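# 第五讲讲义:在家里搭一把手持夹爪,哪些话可以信

课程:共享工坊与家庭自动化
本讲用时:一个晚上,下半场动手
带讲:Sofia Teixeira
实操台:Jaime Abreu,Hưng Tiêu

上一讲结束时有人问我,既然网上的教程都说“一个周末就能搭好”,为什么我们要排四讲。我的回答是先把教程里的“搭好”两个字圈出来。多数教程里,夹爪能开能合就算搭好了。本课程里,夹爪连续开合4,000次之后,指尖的间隙仍在允许范围内,才算搭好。两种说法之间差着很多个晚上。

## 5.1 先读一遍别人的承诺

Zeveo 的套件说明写着“无需校准”。请大家带着怀疑读这四个字。无需校准可能有几种意思:

- 出厂时已经校过,而且运输中不会变;
- 误差很大,校不校都一样;
- 写说明的人没有量过。

我买过两套,拆开以后倾向于第三种。两套的左右手指高度不一致,偏的方向还不一样。Judite Aguiar 那套据说很准,但她也承认没有拿塞尺测过,只是“看着很齐”。看着很齐不能写进记录表。

Clarkero 的论坛里有另一种常见说法:打印件误差可以靠软件补偿。软件能补偿的是固定偏差。手指根部松动造成的偏差每次都不同,补偿表填得再细也没有用。遇到这类帖子,先找作者有没有给出重复测量的数据,没有就往下翻。

## 5.2 手指

手指是整把夹爪里最容易重做的零件,也是最多人花冤枉时间的地方。本讲只讨论平面直指,不讲仿生指,也不讲鳍条结构。后者我在家里试过,夹鸡蛋很好看,夹遥控器就往一边歪。

手指中间开长槽,教程里通常给出三条理由:省料、减重、增加柔性。逐条看一下。

**省料。** 成立,但省下来的那点料,还不够打坏一次的损失。

**减重。** 成立,对手持工具意义有限。手腕累,主要是主体重,跟指尖那一点质量关系不大。

**增加柔性。** 看槽开在哪里,也看材料和壁厚。槽离根部太近,受力时先变形的是根部,指面会跟着扭。很多人把这种扭当成“自适应”。夹软东西时看不出来,换一块硬木块,接触面只剩一条边。

作业要求:打印有槽和无槽两副手指,其余尺寸相同,各夹30次同一块木块,记录滑脱次数。不要只挑成功的那几次写进表里。上学期有一组交上来的滑脱次数是零,我请他们当面重做,第二次夹就掉了。

## 5.3 支架与紧固

手指装在支架上,支架装在主体上。每多一层连接,就多一处可以松的地方。Hưng Tiêu 主张把支架和主体做成一体,我不反对,只提醒一点:一体件断了就得整件重打,而家用打印机打大件时翘边的概率明显更高。他至今打坏的主体比我多。

分体方案请遵守以下几条。

1. 螺丝先全部带上,再对角拧紧。
2. 塑料件里不要反复拆装自攻螺丝。需要经常拆的位置,一开始就用热熔铜螺母。
3. 沉头孔要清干净再装。孔底残留的支撑料会把螺丝顶起来,手感是“拧紧了”,实际没有压住。
4. 螺纹胶慎用。某些螺纹胶会侵蚀塑料,商品页面上一般不提。先在废件上滴一点,放过夜再看。

关于第3条,Jaime Abreu 觉得我小题大做。他的那把用到第二周开始晃,拆开后孔底有一圈没清掉的料。我把这件事写进讲义,已经征得他同意。

## 5.4 编号

每把夹爪的主体上贴一张带编号的标签,记录表按编号填写。有人说家里只有一把,没必要。等你换过一次手指、借出去一次、再拿回来,就会发现手里的数据不知道是哪个状态下测的。

标签用二维码还是手写都可以。二维码的好处是扫进表格不会抄错,坏处是扫出来的内容得有人维护。Patrício 那套库存软件很多工坊在用,我看到的情况是,码都贴上了,条目里一半是空的。请至少填三项:手指版本、上次拆装的月份、已知毛病。最后一项不许填“无”。

## 5.5 在家里试拿

工坊的桌面平、灯光足,这种条件下得到的结果偏乐观。所以试拿一律在自己家里做,地上有线就让它有线。拿着夹爪从门口走到房间另一头,中途停下做一次开合,再走回来。注意三件事:指尖间隙有没有变,手掌哪里先酸,袖子或衣摆会不会蹭到手指。

最后一件经常被忽略。夹爪贴着身体收回来时,宽松的衣服很容易进到两指之间。演示视频里的人都穿紧袖,可以留意一下。

间隙的判断也要小心。空载时两指并拢,中间留一道窄缝,本身说明不了好坏。缝上下一样宽,可以继续;上宽下窄,多半是支架歪了;每次合上宽窄都不同,回到5.3重新查紧固。

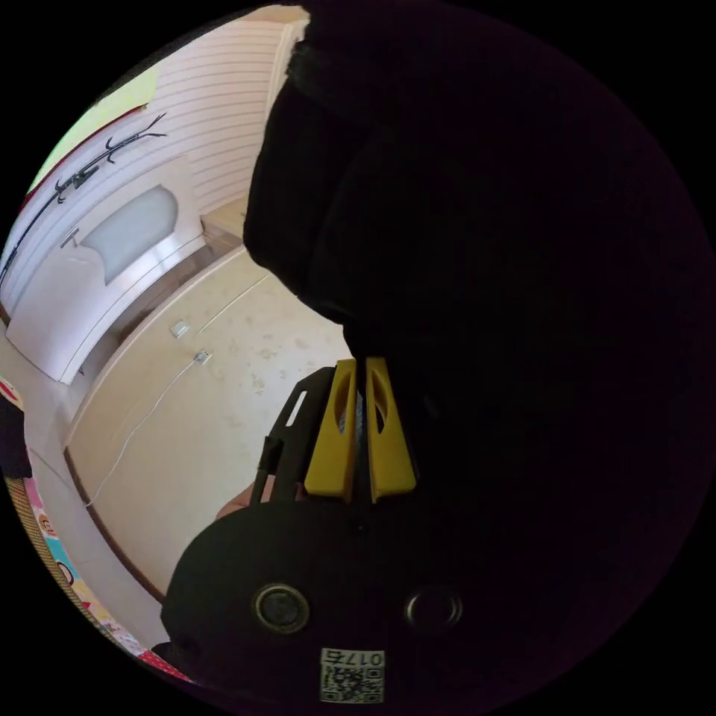

## 5.6 测量记录怎么写

记录表每行一次测量,写原始读数,不写平均值。平均值我会自己算。

| 项目 | 怎么量 | 常见的自欺 |
|---|---|---|
| 指尖间隙 | 塞尺,空载,合到底 | 用手捏住再量 |
| 指面平行 | 夹一张纸,从上中下三处抽 | 只抽中间 |
| 开合力 | 厨房秤,读数稳定后再记 | 记最大的那一下 |
| 重复性 | 连续10次,不调整 | 第四次不好就重新开始 |

厨房秤测力不精确,这一点大家不必来信指出。我们比较的是同一把夹爪前后两次的差别,够用。Albertina Veloso 在工坊里留了一块标定用的砝码,225克,测之前先称它,读数写在表头。读数不对的秤,换掉或者注明偏差,别假装没看见。

## 5.7 关于“自动化”

本课程标题里有自动化三个字,报名的人里有一部分是冲着它来的。到目前为止,大家手里的东西都还要靠人拿着。下一讲开始加电机。请先想清楚一个问题:手动夹不稳的东西,加上电机以后凭什么能夹稳?我收到过的答案里,最多的是“可以调参数”。参数调的是力和速度,指面歪了,调什么都歪。

Destport 的驱动板价格便宜,固件也开放,下一讲会用。它的文档里有一张响应曲线,坐标轴没有标单位。请大家不要引用那张图,自己测一条。

## 本讲作业

- 完成5.2的对比试验,两副手指都要带来,包括打坏的。
- 按5.6填满一张表,表头写编号和秤的读数。
- 从任意一篇搭建教程里找出一句没有数据支持的话,抄下来,写明你打算怎样检验它。一句就够。
- 还没有装好的同学,星期日下午工坊开门,Jaime 在,自带螺丝刀。公用的那套十字头已经磨圆了。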